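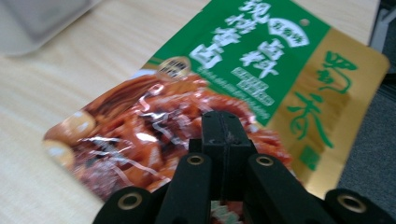
3.2 Building the gripper at home

Most of the work was done in my spare room in Brundaseo, with the fussier bits finished at the shared workshop Hirilo and I should have joined years ago – sorry, Cirilo Bautista, that is, my co-author and the only one of us who can solder neatly. We called the tool Bimo. You hold it in your hand, pick something up, and the camera on it records what the fingers were looking at while you did.

The first version pinched beautifully and let go of nearly everything. I'd made the fingers too stiff, so anything with a bit of give (bags, sachets, socks) squirmed out sideways. Kjell Strand suggested a softer pad and a shallower angle, and we went through 4 sets before April was over. The set we kept is the one in Figure 2.

Figure 2. Bimo at the packet of braising seasoning on the tabletop, seen from the tool's own camera. The black fingers and their brass-rimmed holes are at the bottom.

Shiny packaging turned out to be my favourite kind of trouble! You can see the white streaks across the photo of the meat in Figure 2, and our edge finder loved those streaks far more than the real border of the packet. Hawi Mersha got around it by ignoring the very brightest pixels and leaning on the big blocks of colour instead, so the green band and the gold panel did most of the work. It's a crude fix and I'd like a better one, maybe with a polarising filter.

We recorded 264 grasps all up, and threw out 95 of them, mostly because I'd bumped the trigger early or my sleeve was in the way. The rest were labelled by Gebremedhin Mamo and me over a couple of evenings. We disagreed a fair bit about what counts as a clean grasp on something floppy – he's stricter than I am – and where we couldn't settle it we used his label. Section 3.3 covers how the labels were stored.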